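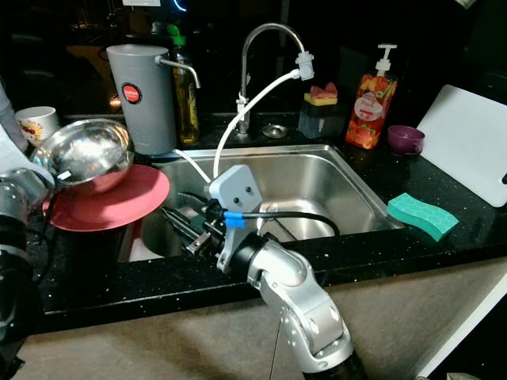
The correction ran on an inside page nine days after the mistake, and the mistake ran up top in bold, so which one did people remember? That was the reader letter we opened with, read out in full by the chair, and it set the tone for the whole evening.

Brerkum Media Watch Group
Minutes of the monthly meeting, 2024-10-17

Present: 27 members in the room, plus a few on the phone line. Apologies were received and noted. Quorum met.

1. Minutes of the last meeting

Approved with one change. Under item 4, "the Deder Courier declined to answer" should read "the Deder Courier had not answered by press time." We are a group that complains about wording, so thank you to the member who caught it!

2. The reader letter

The letter came from a subscriber in Deder and concerned the spring story on the Rowbotham bridge repairs. The original report said the county had spent the entire repair fund before work began. The county had moved the money to a different account, and the paper later said so in two sentences under the crossword.

Discussion was lively (the best we've had since April, in the secretary's opinion). One member felt the paper deserved credit for correcting at all, as the Gorkero talk station repeated the claim for a week and has never gone back to it. Another said credit is fine but the headline is still up online with no note attached. Someone asked whether the reporter had been treated fairly in the comment threads afterward, and there was wide agreement that the answer is no. Several people had read the threads. A single bad paragraph turned into claims that every story with that byline was made up, and we have seen no evidence of that.

It was agreed to write to the paper asking for a note at the top of the online version. The letter will be about the story and will leave the reporter out of it.

3. Corrections log

The log is now up to 43 entries, covering the Courier, the Brerkum weekly and the Gorkero station. This is wonderful progress and the log team got a round of applause. Of the 43, most are small: misspelled streets, a wrong vote total, a school board photo with the captions swapped. The log team asked that members stop sending in opinions they disagree with. A columnist being wrong about the stadium is a matter for the letters page.

A member asked if we could add a column showing how long each correction took. Yes, and the team has already started on it. Entries from before April may stay blank where the dates can't be found.

Action: log team to add the new column and circulate a copy before the next meeting.

4. Anchor pledge

This was the item carried over from last time. The draft pledge asks local broadcasters to say on air, in the same time slot, when a story they aired was wrong. Same slot was the sticking point. Members with some radio background pointed out that the morning host and the evening host don't share scripts, and that a fix should go out as soon as it's known. Others worried that "as soon as it's known" would end up meaning two in the morning.

After a good half hour we landed on both: a correction at the next newscast, and again in the original slot. The vote was in favor, with two against and one abstention. One of the members voting against wished it recorded that the pledge is too long. The secretary has recorded it and will also try to trim the second paragraph.

5. Public forum at Rowbotham

The library has confirmed the large room, which holds 200. We've never tried for anything that size and people are thrilled about it! Format will be a short panel, then questions from the floor on cards. There was some back and forth about the cards. Those in favor remembered the last forum, where the first questioner spoke for most of the question period. Those against feel cards look like screening. Compromise: cards are drawn from a box in plain sight and read out as written, with anything abusive set aside.

The Gorkero station has been invited to send a panelist and has not replied. The Courier said yes within the hour, and we should say thank you publicly.

Action: forum team to follow up with the station once more, by letter.

6. Money

Balance is healthy after the book sale. Spending of 40 dollars on flyers was approved without discussion.

7. Other business

A member offered to lead a session on reading polls, with real ones from the county race. Huge interest, so it goes on the next agenda. Another asked that we stop using the phrase "the media" in our own newsletter when we mean one paper. Agreed by a show of hands.

The kettle fund jar is with the secretary.

Meeting closed at 8:50 p.m. Next meeting in the same room, with polls first on the agenda and the pledge text second.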